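How Instant Noodles Get From the Field to Your Bowl

Instant noodles look a little strange when you take them out of the packet. They are hard, wavy and dry, and they are pressed into a block. A few minutes in hot water turns them soft. To understand how that works, you have to start with wheat.

What are the noodles made of?

Most instant noodles are made from wheat flour, water and salt. Many kinds have another ingredient called kansui. Kansui is a mix of mineral salts that makes the dough springy and gives it a slightly yellow color. Ramen noodles get their chewy bite from it.

Wheat is a grass. The part we eat is the seed, called the grain. Farmers harvest the grain and send it to a mill, where heavy rollers crush it into flour. The Ellden mill grinds flour for a noodle factory in the town of Rothe, and the trucks make the trip every Wednesday.

From dough to waves

At the factory, big mixers stir the flour, salt water and kansui into a crumbly dough. The dough goes between pairs of rollers that squeeze it flat. Each pair is closer together than the last, so the sheet of dough gets thinner and thinner.

Next, the sheet passes through a cutter with many narrow slots. It comes out as long strings. The strings drop onto a belt that moves more slowly than the cutter does, so they pile up against each other and bend. This is how the noodles get their waves. If you pour syrup slowly onto a pancake, you can sometimes see it fold up in the same way.

The waves are useful. They leave gaps between the noodles, and hot water can get into the gaps later. Straight noodles pressed into a block would stick together.

Cooking them the first time

Instant noodles are cooked before you buy them. The wavy strings travel through a tunnel of steam. Then they are cut to length, folded and dropped into metal molds. The shape of the mold is the shape of the block you find in the packet. Some are square and some are round.

Now the water has to come out. There are two ways to do this. Some factories blow hot air over the noodles, which takes longer. Others dip them in hot oil for a minute or two. The oil makes the water inside the noodles boil and escape as steam. Where the steam leaves, it makes tiny holes. When you cook the noodles at home, water goes back in through those holes.

Dry noodles keep for months because mold and bacteria need water to grow. A cupboard is fine for them. They do not need a refrigerator.
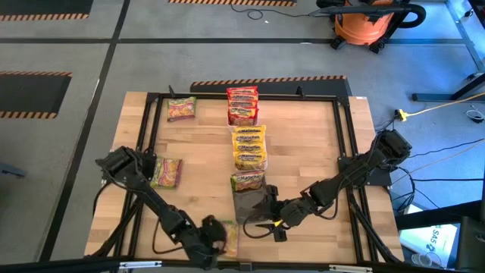

Soup comes in many flavors, and the flavor is in a small envelope of powder packed in with the noodles. The powder is mostly salt, with dried stock, onion, garlic, spices and sometimes sugar. The block of noodles underneath may be exactly the same in two packets that taste nothing alike. Companies use color so that shoppers can find the flavor they like quickly. The red Maruchan packets and the yellow ones lined up on the table have the same brand name on them and pictures of noodles, but you can tell the two colors apart from across a room before you can read a word. Packets are also flat, so they can overlap in a row and take up little space. The red ones and most of the yellow ones are laid out that way, like shingles on a roof.

What is the wrapper for?

The wrapper is a thin plastic film. It keeps damp air out, and it keeps the noodles from going stale. The factory seals it with heat, which melts the edges together. The zigzag edge you see on many food packets helps you start a tear.

The wrapper also has to carry a lot of information. Look on the back for these things:

The ingredients, listed in order, with the biggest amount first.
The cooking directions.
The date it is best to eat it by.
The nutrition label, which tells you how much salt, fat and energy is in a serving. Salt is listed as sodium.

Check the sodium line if you have a packet at home. Noodle soup is often very salty. Some people use only half of the powder, and the soup still has plenty of taste.

How to make a bowl

Ask an adult to help with the stove and the hot water.

Boil 2 cups of water in a pan. Put in the block of noodles. Cook for 3 minutes, or as long as your packet says, and stir once or twice to loosen the strings. Turn off the heat and mix in the powder. Let it cool a bit before you eat.

You can add other foods to make it more of a meal. Frozen peas can go in with the noodles. A sliced boiled egg, corn, spinach, leftover chicken or green onion can go on top.

Words to know

Grain: the seed of a grass such as wheat or rice.
Kansui: mineral salts that make noodle dough springy.
Mill: a place where grain is crushed into flour.
Sodium: a part of salt. Food labels list it in milligrams.
Stock: the liquid left after meat, bones or vegetables are simmered in water.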